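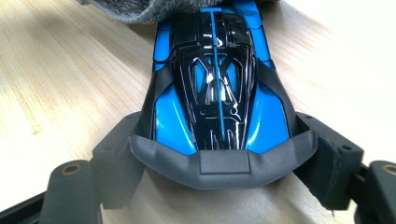
FOR IMMEDIATE RELEASE

Prekar ships Kollus, a desktop tool for lining up and cleaning two-handed gripper recordings

STARHAM, 2024-09-23. I'm Siriporn Nuchit, I run the software side at Prekar, and I asked to write this one myself so you'd get it in the words we use around the office. Kollus is out today! It's the program we've been building to take recordings made with hand-held grippers, get all the cameras onto one timeline, work out where each hand went, and hand over something a robot policy can be trained on. You can download it from our site this morning, and there's a free version that I hope plenty of you will break and write to us about.

We started Kollus in March of last year. At that point our whole process was a folder of scripts, mostly mine, plus a spreadsheet that Mikkel Laxdal kept so we'd remember which script went with which kind of recording. It worked for one gripper. Then we moved to two grippers plus a camera at head height, and every small timing mistake got louder. A left hand would grab a cloth a moment before the video said it did. You can train on that, sure, but you get a robot that closes its fingers on air (we have a lovely collection of those clips, and no, they're not going in the press kit).

So the timeline is the part we rebuilt first. Kollus reads the clocks from each device, then checks them against the motion it sees in the pictures, and nudges each stream until they agree. If it can't get them to agree, it tells you so in plain words and points at the stretch where things went off. A finished session of 15 minutes used to eat most of my afternoon. Now I start it, get a coffee, and come back to a list of the places that need a human to look.

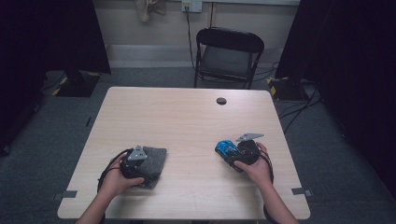
Tracking two hands that share one small patch of table is the thing I get asked about most, so let me spend a little time on it. Each gripper gets its own path, and Kollus also keeps a third path for the distance between them, because that's what matters when one hand steadies something and the other moves. Take a task with the right gripper holding a glossy blue toy car while the left one is down on a piece of gray cloth. From the head camera the car is a small thing beside a hand, and from a gripper camera a shiny object up close can be mostly reflections. Neither view is great alone. The planner-side export wants one answer about where the car is, so Kollus weighs the views against each other moment by moment and keeps a confidence score next to the answer. You can scrub through and watch the score dip. I find it weirdly relaxing.

Orathai Khunthong wrote the part that handles shiny surfaces, and she'd like me to say it's still the part most likely to annoy you. Bright highlights slide across a curved surface as the camera moves, and a tracker that trusts them will slide right along too. Her fix looks for points that move like the rest of the object and drops the ones that don't. It does much better on hard plastic than on clear things. If your work is all drinking glasses, please wait for the next version, or at least try the free one first and send us your worst recording.

"I wanted the tool to admit when it's guessing," Orathai told me when I asked her for a line. "Everything else I worked on was about making that one idea hold up."

A few things people have already asked for, and where they stand:

Kollus runs on your own machine. Nothing gets uploaded unless you turn on sharing, and sharing is off when you install it.

Labels can be drawn right on the timeline. Pick a stretch, type "grasp" or "fold" or whatever your team says, and it sticks to every camera at once.

Exports keep the raw data beside the cleaned data, so if you hate our smoothing you can swap in your own.

Scripting is in Python. The buttons in the window call the same functions you'd call from a script, and you can copy the script version of anything you just clicked.

Cloth is supported for labeling and hand paths, but we don't track its shape yet. We've got a rough version running in-house and it is not ready, so I'm leaving it out of the feature list.

Before today we had a closed test with the automation team at Tiongson, who pack and sort odd-shaped goods and record a lot of their own demonstrations. They ran 2,000 recordings through the test builds and sent back 78 bug reports, some of them longer than this press release. Wichai Inthanon leads that team, and he was very patient with us during the week when the left and right hands kept getting swapped on export.

"My people used to argue over whether a bad run came from the policy or from the data," Wichai said. "Now we open the session, look at the hand paths, and the argument is a lot shorter. I'd still like the search box to be faster, and I've told Siriporn that several times."

He has, and it's next on the list. Right after that come the left-out cloth tracking and a proper way to compare two takes of the same task side by side, which Charoen Thammasiri has been sketching on every whiteboard we own. Charoen also wrote the getting-started guide. It walks you through one short session from import to export, and if you get stuck anywhere in it he really does want to hear about it.

Price and availability: the free version handles single sessions and has every tracking feature in it. The team version adds batch runs, shared labels and support, and costs $550 per seat per year. Students and teaching labs get the team version free if they write to us from a school address. Kollus runs on Windows and Linux, and the Mac build will follow once we've sorted out video decoding.

Prekar makes software for people who teach robots by showing them. We're a small company based in Starham, and the person who answers the support mail is usually the person who wrote the code.

Press contact: Mikkel Laxdal, Prekar, Starham. Demo sessions and review licenses on request.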